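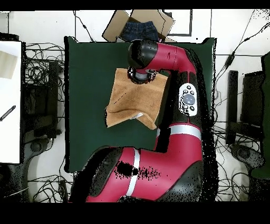 Reviews > Bath > Towels

Drastard bath towel, two months in

Bought 4 in June to replace the Moodley ones that went stiff. Softer, yes. Shed like a dog for the first 5 washes, clean the lint trap evry time. Dries in roughly 20 minutes less than the Moodleys did – big deal with my old dryer.
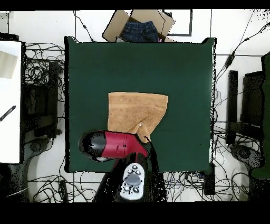

Tan towel on the green mat, one corner folded in.

Hems fine so far. One pulled loop, snipped it. Skip fabric softner.
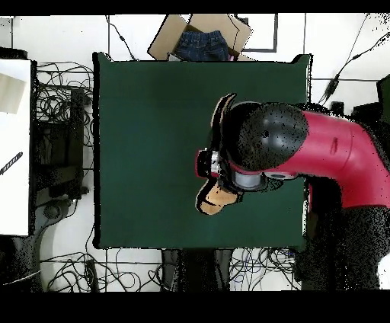 Price is steep. Would still get 2 more on sale.

Filed under: Linens, Laundry Day
3 shares | 2 comments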